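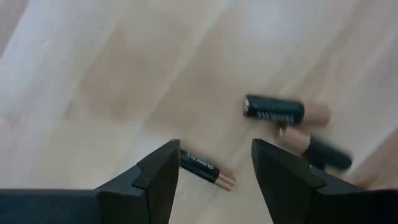 Vue caméra poignet, mors d'origine, piles fines entre les doigts et les deux grosses à droite.

Forum > Préhension et outillage > Pinces parallèles

Sujet : Mors Stavham ou Erier pour trier des piles ?

bertrand_meca
Bonjour à tous,
Je monte un petit poste de tri de piles en vrac sur un plateau en bois. Deux formats, des grosses et des fines. Le bras est un Makris, la caméra est fixée au poignet, la pince est une Stavham à deux doigts parallèles avec ses mors d'origine. Photo en tête du message.
Sur les grosses piles isolées, rien à dire. Sur les fines, quand deux piles sont collées l'une contre l'autre, le bras prend les deux ou n'en prend aucune. J'ai fait une série de 200 essais, avec 149 prises correctes. Presque tous les ratés viennent des paires.
On me propose une Erier en prêt, course plus longue, doigts plus fins. Est-ce que quelqu'un a comparé les deux sur de petites pièces cylindriques ?

Lodève34
J'ai eu les deux. La Erier est plus précise à la fermeture, la Stavham tient mieux dans la durée. Sur du cylindrique, les mors comptent plus que la pince. Les tiens sont trop larges du bout, ça se voit sur ta photo. Essaie des mors en V avant de changer quoi que ce soit.

kapteur
Pas d'accord pour le V. Un V centre bien une pile seule, mais avec deux piles côte à côte il faut encore réussir à descendre un doigt entre les deux, et un V est plus épais qu'un mors plat. Tu vas aggraver le cas qui te pose problème.
Autre chose : ton image est floue. Sur les fines le marquage est à l'envers et on le devine plus qu'on ne le lit. Tu détectes comment, au contour ou au texte ?

bertrand_meca
Au contour, et à la couleur pour l'orientation (partie noire, partie cuivrée). Je ne lis pas le texte. La netteté ne m'a jamais gêné pour les grosses. Pour les paires, le logiciel me sort souvent un seul objet large au lieu de deux.

kapteur
Alors ton problème n'est pas la pince. Tu peux mettre la Erier ou ce que tu veux, si la vision voit un seul objet, tu auras une prise sur un seul objet. Les extrémités cuivrées sont séparées par une ligne sombre sur ta photo, il y a de quoi les distinguer si tu travailles sur cette zone.

Lodève34
Les deux problèmes existent. Même avec une détection parfaite il faut pouvoir les séparer mécaniquement. Avec des doigts larges comme ça, tu ne passes pas.

Čestmír Vaněk
Bonjour. J'ai un poste du même genre chez Broltdale, sur des petits condensateurs, avec la Erier depuis avril.
Quelques points tirés de mes notes :
- course plus longue, c'est vrai, mais l'ouverture complète prend du temps. Pour du petit, je la limite dans le contrôleur.
- les doigts d'origine sont plus étroits. Ils fléchissent si on serre fort.
- le retour de position est meilleur que sur la Stavham. On sait tout de suite si on tient une pièce ou deux, à condition que les diamètres soient constants.
- le connecteur est côté intérieur, le câble frotte sur le poignet du Makris quand on tourne au-delà du demi-tour. Il faut le brider.
Pour les pièces collées, je ne cherche plus à insérer un doigt. Je pousse la paire de côté, pince fermée, puis je reprends une image. Les pièces s'écartent la plupart du temps.

bertrand_meca
Merci, c'est très utile. La poussée, tu la fais perpendiculaire à l'axe des piles ?

Čestmír Vaněk
Non, dans l'axe, sur une seule des deux. L'une glisse par rapport à l'autre et on peut la prendre par le bout qui dépasse. En perpendiculaire elles roulent ensemble et restent collées, ou elles partent au bord du plateau.

roul_et_boule
Sur un plateau en bois ça roule de toute façon. Mets un tapis fin texturé, ça règle la moitié du problème pour trois fois rien.

kapteur
Le tapis change le contraste. Avec un bois clair et des piles noires il a déjà ce qu'il faut, je ne toucherais pas au fond. Le côté cuivré sort moins bien, surtout si le bois tire sur le brun par endroits.

roul_et_boule
Un tapis blanc cassé, alors. J'en ai un depuis deux ans, aucun souci de contraste.

Lodève34
Bertrand, à quelle hauteur est la caméra au moment de l'image ?

bertrand_meca
Assez bas, j'ai descendu pour gagner en résolution. Je peux remonter mais je perds en détail sur les fines.

Lodève34
Prends une image haute pour repérer, puis une basse pour affiner. Une seule image basse avec les doigts dans le champ, tu te prives d'une bonne partie du plateau. Là, les bouts de gauche des deux fines arrivent contre le doigt gauche, on ne voit pas où elles finissent. Ton contour est forcément faux de ce côté.

kapteur
+1 là-dessus. C'est même la première chose à corriger.

bertrand_meca
Retour après quelques soirées. J'ai gardé la Stavham pour l'instant, avec des mors plats affinés à 8 mm au bout. Image haute puis image basse comme conseillé par Lodève34, et poussée dans l'axe quand le contour est trop large pour une seule pile.
Sur une petite série de 20 paires, deux ratés, les deux fois une pile partie sous une grosse. Le cycle est plus long à cause de la deuxième image, mais je ne suis pas pressé.
La Erier arrive en prêt le mois prochain, je referai la même série avec les mêmes piles.

kapteur
20 paires c'est court. Refais les 200 avant de conclure, sinon tu compares deux choses différentes.

bertrand_meca
Oui, c'est prévu. Même plateau, même éclairage.

Čestmír Vaněk
Pense à noter l'effort de serrage pour les deux pinces. L'échelle n'est pas la même dans les deux contrôleurs, à 50 % la Erier serre nettement plus. J'ai marqué quelques pièces comme ça au début.

roul_et_boule
Et le tapis ?

bertrand_meca
Pas essayé. Si j'ai le temps je ferai une série avec.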